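Wadley Reading Stand: Solid, Heavy, and Not for Newsprint

I take two magazines and one newspaper on paper, and I have a stack of library books that never gets shorter. I read at the table, usually with toast, and for years I have propped whatever I was reading against the sugar bowl. My sister-in-law, Leonie Waaka, thinks this is no way for an adult to live. She has used a Wadley stand for ages and swears by it. Leonie also swears by a copper bracelet, so I went in with my guard up.

The Wadley is a tilting board with a ledge along the bottom, two spring clips on the ledge to hold the pages open, and a prop at the back with several notches. Mine cost $30 at Costow, marked down from a price I doubt anybody ever paid. The box says "Rediscover the Joy of Reading." I hadn't lost it, but all right.

Setting it up

There is nothing to assemble except the clips, which screw on. The instruction sheet runs to both sides in tiny type and spends most of it telling you not to put the stand in a dishwasher. The screws went in straight. One of the rubber feet was missing. I emailed the company, and a replacement foot arrived after 10 days in a padded envelope big enough for a sweater.

It's heavier than it looks in the ads. That keeps it put on the table, but I would not carry it up and down stairs every night, and the suggestion on the box that it is "perfect for travel" must have been written by a person who has never packed a suitcase.

Hardcovers

This is where the stand earns some of its money. I tried it first on a biography of 415 pages that I'd been avoiding on account of its weight. The clips held both sides down, and my thumbs got a rest. I finished the book in January, a good deal sooner than I would have otherwise.

The trouble comes when you turn a page. You lift the clip, turn the page, let the clip down. Then you do it again. The springs are stiff, and if you let go early they snap back and leave a dent in the margin. I dented a library book on the second evening. It's a small dent, and I haven't mentioned it at the desk.

Paperbacks

Fat paperbacks are a losing fight. Near the beginning and the end of the book, the thick side shoves its clip out of the way and the whole thing folds up on itself. In the middle it behaves. If you only read the middles of paperbacks, you'll be thrilled.

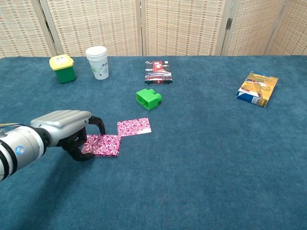 Magazines and the paper

Magazines slump. Anything thin and glossy slides down behind the ledge unless there is something stiff at its back, and I ended up slipping a piece of cardboard behind mine. It works fine with the cardboard. I don't think I should have to supply it.

As for the newspaper, forget it. Folded in quarters it will sit there, but you get a quarter of a page at a time and then you have to take it out, refold it and clip it in again, by which point the coffee's cold. I went back to spreading it flat on the table. The crossword was the one exception. Tilted up at the lowest notch it's easier on my neck, and the board is firm enough to write against.

Tablets

I borrowed one to try, and it sat on the ledge without fuss. So does it on a sugar bowl.

Compared with the others

I have also spent time with the Pano, a folding wire affair that weighs next to nothing and closes up flat. It holds a paperback better than the Wadley does, which annoyed me, as it costs less. It can't manage a big hardcover at all and goes over backward. The Tautahi is the handsome one, and Leonie has her eye on it, but it has only 3 positions and none of them suited my chair.

Would I buy it again?

At the sale price, probably, and only for hardcovers and cookbooks. At full price, no. If your reading is mostly magazines and newspapers, save your money, since the clips are the main thing you're paying for and they'll do you the least good.

Leonie asked how I was getting on with mine and I told her it was all right. She took that as a complete surrender and has started in on me about reading lamps.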